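Nindness Workshop Help > Arms and grippers > Setup and upkeep

Two-finger gripper loses squeeze on soft items after warm-up

Asked by Svenja Gerlach, 10th June
3 replies

We run a pick-and-place cell at Semville, two arms over one table. The right arm has a two-finger gripper and moves toy food between a bowl and a basket, which is what I now do for a living after six years of engineering school.

First thing in the morning it's lovely. After 40 minutes or so of running, the fingers start closing short. Hard things still get picked up. The buns and cake slices get a sort of polite pat and stay where they are. If I power the gripper off, have a coffee and home it again, it behaves until I've stopped watching. 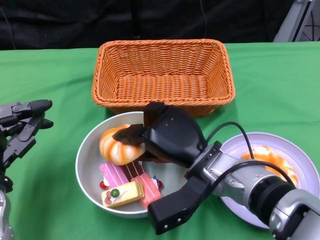 I have already cleaned the jaws, nipped up the fingertip screws and swapped the cable for the spare. The force setting is the same as it was in May, when all this worked. The fault log has 2119 in it, over and over, and the manual explains 2119 as "gripper condition". Thank you, manual.

Is it the motor going, or have I set something up badly? I'd rather not send it back, as the last one was away so long we forgot its name.

Reply from Esko Nurmi
Marked as helpful by 14 people

Sounds like the zero point wandering. When you home it cold, it takes the closed position from wherever the fingers meet. Everything warms up, the zero shifts a bit, and the gripper believes it has closed further than it has. A hard object stops it early so you don't notice. A squashy one shows you up.

Run it open and shut with nothing in it until the housing has warmed through, then home it, then save. Ours gets 11 minutes of this every morning and looks very silly doing it.

Also check how the cable is tied. It wants a loose loop at the wrist with the first tie well back on the forearm. Ours was tied too tight and dragged on the connector whenever the wrist turned, which put the same sort of rubbish in the log. A new cable tied in the old place will do it again.

Reply from Dayana Benavides

have you tried turning the force up

Reply from Zsófia Gulyás

Esko's right about homing warm. I wouldn't turn the force up until you've done that, unless you have plenty of spare cake.

One more thing. If you changed the fingertips at any point, the stroke length in the tool settings needs changing to match, and it goes back to the default after an update. We lost a whole afternoon to that at Flukham.

Comment from Svenja Gerlach

Homed it warm and it's much better so far. The stroke length was also on default, so I'll be taking that one to my grave. Cable tie moved back as well. Still getting the odd 2119.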